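March 20, 2024
Notebook, play food set, Nemthorpe room

Long day with the tea party things, and a nice one, so I am going to write it all down while the kettle is on and I still remember which box went where.

The Odgate carton finally got opened this morning. I had been putting it off because the last one was packed in that shredded paper that gets into everything (I was still finding bits of it in my cardigan in the new year), but this one was all soft tissue and it came apart in five minutes. Plates, cups, the little breads and pastries, the fruit that I am fairly sure we already own twice over. I wiped everything down with the mild soap, laid it out on towels, and had my lunch standing up next to it like somebody waiting for a bus.

I am very taken with the croissant. It is orange, more orange than any croissant has a right to be, and it has those lovely fat ridges that catch the light. Next to the lavender plate it looks just right, and I moved the two of them around the white surface far longer than the job called for. The old Nesusik set had its pastries in a flat tan color and you lost them on anything pale. With this one you can find your breakfast from across the room!
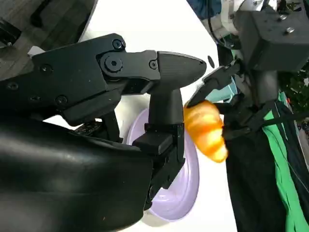
After that I got going on the inventory sheet, which was in a worse state than I remembered. The shelf list says 511 pieces for the whole kitchen collection and I believe it about as much as I believe the clock in the hallway. Half the entries still use the old names, so "roll, small" might be a bun or a dinner roll or the thing with the seeds. I have started a new column for plain names, the kind you would use if you were asking a child to pass you something. Croissant is croissant. Plate is plate plus its color. I got as far as line 42 and then my tea was ready.

Storage, while I think of it. The plates want to stand on edge in the dish rack and not be stacked, as the raised lip makes a pile of them slide the minute you bump the shelf. Pastries go in the shallow drawer, bottom left, on a folded towel. Please don't put them back in with the fruit, I spent a good part of the afternoon sorting that out.

Still to do: order more felt pads from Subramaniam, up to 3 packs if they have them. Ask whether we can keep the carton, it is a good size and has proper handles. Finish the names column before April. Wash the towels.

Croissant is back in the drawer, lavender plate is in the rack, second slot from the window.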